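Glossy floor in an open kitchen/living room shows every single footprint. Do I refinish, screen it, or just clean it differently?

Asked in Floors & Finishes

hallwaymoth
Member, Rirnitz

Hi everybody! First post, long-time lurker, and I've already learned a ton from the pet stain threads.

We moved into our place in March. The previous owners took out the wall between the kitchen and the living room, so it's one big room now with the same wood running all the way through. I love it. I really do. The boards are a warm yellow color and in the morning the whole place glows. But the finish is very shiny, and by dinnertime you can see every step anyone has taken that day. Bare feet are the worst. Socks leave a sort of drag mark. When the sun comes in low around 4 p.m. it looks like nobody has cleaned since we moved in, and I mop twice a week!

What I've been doing: vacuum first, then a string mop with a bucket of warm water and a squirt of dish soap, then a second pass with white vinegar and water because my aunt swears by it. Once a month I've been using a bottle of "shine restorer" that was left under the sink. The label has mostly rubbed off so I can't tell you what brand.

The floor looks wonderful for maybe an hour. Then we walk on it.

I don't know how old the finish is or what kind. There are a few dull patches, mainly in front of the stove and the sink, and one spot by the back door where I can feel the grain a little with my fingertip. No deep scratches. A flooring place in Mindanmont told me over the phone that I need a full sand and refinish, and they quoted me for the entire room without coming to look at it. That seemed like a lot of confidence for a phone call.

Should I be thinking about a matte finish? Is there something in between mopping and sanding? And is it crazy to do part of this ourselves? We're fairly handy (we tiled a bathroom and it's still on the wall).

Thank you in advance!

oldboards_dunbar
Regular contributor

Welcome! You have come to the right place, because I love this exact problem and I've had it in two houses.

Put the mop bucket away for a minute. I'd bet good money that most of what you're seeing is residue. Dish soap doesn't rinse off a floor the way it rinses off a plate, vinegar slowly takes the life out of some finishes, and the shine restorer is the big one. A lot of those are an acrylic or wax layer that sits on top of whatever is already there. Put a few coats of that down, add a soap film, and you have a surface that grabs every toe.

An easy test. Pick a spot that's under furniture, somewhere the size of a dinner plate. Dampen a white cloth with plain warm water, wring it as hard as you can, and rub for a full minute. Look at the cloth. Gray or cloudy means soap film and dirt. Next, put a few drops of water on the same spot and leave them for ten minutes. White spots usually mean wax or an acrylic polish. If the water beads and nothing changes color, your real finish is probably in decent shape underneath. If the wood goes dark, the finish is worn through there, and that's a different conversation.

Do the drop test by the back door too, where you can feel the grain. I suspect that one will go dark.
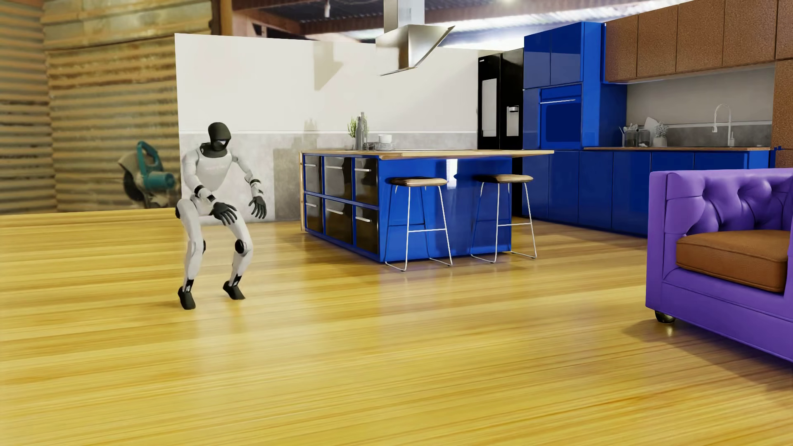
Once you know what you've got, the cleaning part is satisfying, I promise. Buy a proper wood floor cleaner with a neutral pH and a flat microfiber mop with washable pads. Get more pads than you think you need. I use 3 for a room that size and swap them as soon as one looks dingy, otherwise you're painting the dirt back on. Mist the floor lightly, work with the direction of the boards, and start at the far side so you finish at a doorway. The floor should dry in a minute or two behind you. If it takes longer, you're using too much.

If the test says acrylic polish, you'll need a remover made for that type of product, and patience. Do small sections. Let it sit for as long as the label says, scrub gently with a white pad (not the green or black ones, those will scratch), wipe up the gunk, then go over it with clean water on a nearly dry pad. I did my dining room over six evenings with the radio on and it was oddly great. Every night another strip came back to life!

Wax is harder. You usually take it off with mineral spirits and rags, windows open, no pilot lights or flames anywhere near, and the used rags laid flat outside to dry before you throw them away. Please don't ball them up in a trash can. Also, anything waxed can't be recoated with polyurethane until every trace is gone, so tell any contractor up front.

Now the in-between option you asked about, and yes, there is one! It's called a screen and recoat, or sometimes a buff and coat. Somebody runs a buffer with a fine abrasive screen over the finish so it's scuffed all over, vacuums like mad, tacks it, and rolls on a fresh coat. It doesn't touch the wood. It takes a day, and you can have the new coat in satin or matte even if the old one was high gloss. I went from gloss to satin in our current house and the difference with footprints was huge. They're still there, I'm sure, but the light doesn't pick them out.

The catch is that it only works if the old finish is mostly intact and there's nothing greasy or waxy on it. A new coat over polish residue can peel off in sheets like a sunburn. Ask me how I know. On second thought, don't.

For the worn bit by the door and the lanes at the stove and sink, a good refinisher can look at them and say whether they'll blend. If the wood has gone gray there, a recoat will seal the gray in forever.

As for doing it yourselves: cleaning and stripping, absolutely. Screening, maybe. Rental buffers are heavier than they look and they want to go sideways. Practice on a sheet of plywood in the garage first. Full sanding with a drum machine, I'd leave to a pro, and I say that as somebody who has a lovely wave in the back bedroom from trying.

And get a quote from someone who will stand in the room! A phone quote for a full refinish without a drop of water on the boards is silly.

Please report back with the test results, I'm dying to know.

grout_and_about
Member, Hinotau

just put rugs down. we have shiny floors too and i stopped caring after the second kid. runner at the sink, runner at the stove, big rug in the sitting area, done. get the felt kind of pad under it, not the cheap rubbery mesh, that stuff stuck to ours and left a waffle pattern

also slippers

finish_line_fan
Contributor

Big yes to most of what oldboards_dunbar wrote. I worked in a flooring shop for 12 years and I'd like to add a few things, because this is my favorite subject in the world and my family has stopped listening.

On sheen. Gloss, semi-gloss, satin and matte are usually the same product with more or less flattening agent mixed in, so going matte doesn't mean going weaker. If you buy satin or matte, stir it well (stir, don't shake) and keep stirring as you go. The flattener sinks to the bottom of the can. If you don't, the first half of your room will be shinier than the second half, and in one big open space like yours you will see the line where you opened the second can.

On light. Low afternoon sun coming across the boards is the harshest judge there is. Before you spend money, look at the floor at noon and again in the evening with only the lamps on. If it bothers you at 4 and at no other time, a sheer curtain on that one window costs very little. I've talked customers out of an entire job with a curtain. My boss was not thrilled.

On color. You said warm yellow. That could be an oil-based finish that has ambered with age, or it could be the wood itself. Lift a floor vent or a piece of threshold trim if you can and look at the edge. If the wood below is pale and the yellow is all in the coating, be aware that sanding will take the yellow away, and a water-based finish won't bring it back. Some folks are delighted by that. You said the glow in the morning is what you love, so find out before anybody starts a machine! I've seen people cry, and not the happy kind.

On thickness, while you have that vent up. Check how much wood sits above the tongue of the board. Solid boards can generally be sanded several times over their life. Engineered boards may have a thin top layer that takes one light sanding or none at all. This is the other reason a phone quote is no good.

On waiting. A fresh coat might feel dry in a few hours, but it isn't cured. Go by the can. My own habit is socks only for the first day, furniture back with felt pads after 84 hours, and no rugs until the maker's full cure time has passed, which for some finishes is weeks. Lift the furniture, don't slide it. Put fresh felt on every leg, and replace the felt when it gets gritty, because sand in felt is sandpaper.

I disagree with oldboards_dunbar in one place. I wouldn't screen it yourself in an open plan room. In a bedroom, sure, have at it. With a kitchen attached you have cabinet toe kicks to work around, the fridge to move, and no wall to stop at, so the whole area has to be coated in one go while the edge is still wet. Two people who've done it before make it look easy. Two who haven't end up with lap marks right in the middle.

And for the dull patches by the stove, do a degreasing wipe with your neutral cleaner a few times before you decide they're worn. Cooking oil floats farther than you'd think, and it goes dull exactly where you're describing.

hallwaymoth
Original poster

You are all wonderful!! I did the tests.

Under the sofa: the cloth came up gray, and the water left white spots. So there's some kind of polish on it, and I've been adding more every month like a fool. By the back door it went dark almost immediately, just as predicted. In front of the stove it did NOT go dark, and after three rounds with the proper cleaner that patch is already looking more like the rest. I'm kind of stunned.

I lifted the vent by the pantry. The wood is solid, it's pale at the cut edge, and the yellow does seem to be in the finish. So thank you for that warning, because I would have been heartbroken.

Plan for now is to strip the polish in strips, in the evenings, and then have somebody from Dunbar come out and look at the door area in person. I've ordered the flat mop. And a runner for the sink, and slippers, because grout_and_about has a point.

Does the remover smell bad? Our pantry has no door and I'm wondering if I should move the flour.

oldboards_dunbar
Regular contributor

Hooray for gray cloths! Mine smelled a bit like a copier room, nothing terrible, but they're all different so check the label and open the windows. I'd move the flour.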